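Gestão de Eventos Solidários – apontamentos da aula 4
Outubro de 2021 – Dzintra Vītola

Tema: a festa gastronómica de angariação de fundos com várias bancas e bilhete único

Na aula anterior ficou visto o jantar sentado. O modelo de hoje é diferente no custo e no risco: os restaurantes oferecem a comida, os produtores oferecem a bebida e o público circula. A receita vem do bilhete, do leilão e dos patrocínios, por esta ordem de previsibilidade.

Caso de trabalho: Festa Brodbridge

A associação Siliņa organiza uma prova ao ar livre num parque municipal. A lotação é de 400 pessoas e o bilhete geral dá acesso a todas as bancas. Na véspera há um jantar de gala com 15 mesas, vendido à parte. A empresa Grurnus é patrocinadora principal e paga o aluguer das tendas.

Pontos a reter sobre os restaurantes:
– O convite segue com a data fechada e o local confirmado.
– Cada banca serve até 300 doses pequenas. Pedir mais do que isso afasta as casas com cozinha reduzida.
– O acordo fica por escrito, mesmo quando tudo é oferecido: prato, número de doses, hora de montagem, pontos de luz, quem leva a loiça.
– A lista de alergénios é entregue antes do evento e afixada em cada banca.

Licenças. Confirmar na câmara municipal a ocupação do espaço público, o ruído e a venda ou oferta de bebidas alcoólicas. O seguro de responsabilidade civil deve abranger montagem e desmontagem. Estes documentos andam numa pasta à parte, com cópia no local.

Alojamento de chefes convidados. Quem vem de fora para a gala costuma precisar de 2 noites. O hotel pode entrar como patrocinador em espécie, e nesse caso o valor dos quartos é registado no orçamento dos dois lados, como receita e como despesa. Convém definir quem paga os extras.
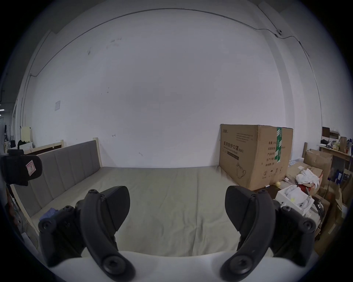
Fig. 1 – Cama larga com cabeceira estofada cinzenta.

Leilão. No caso Brodbridge há leilão silencioso durante a prova e leilão ao vivo só na gala. Os lotes de experiências (aulas de cozinha, estadias, visitas a adegas) têm prazo de validade indicado na ficha. Um lote sem ficha não vai a leilão. As licitações ficam registadas na plataforma Trutance, com a alternativa em papel preparada para falhas de rede.

Orçamento. Separar sempre receita bruta e receita líquida na comunicação com o público. Se o cartaz diz que «as receitas revertem para a causa», é preciso saber de que receitas se fala – o relatório final tem de bater certo com a frase do cartaz.

Trabalho para a próxima aula: redigir a carta-convite a um restaurante (uma página) e a ficha de um lote de leilão. Trazer impresso.

Leitura: capítulo sobre patrocínio em espécie, na pasta partilhada da turma.

Dúvidas: por correio eletrónico, para a docente | © 2021 Dzintra Vītola | Voltar ao topo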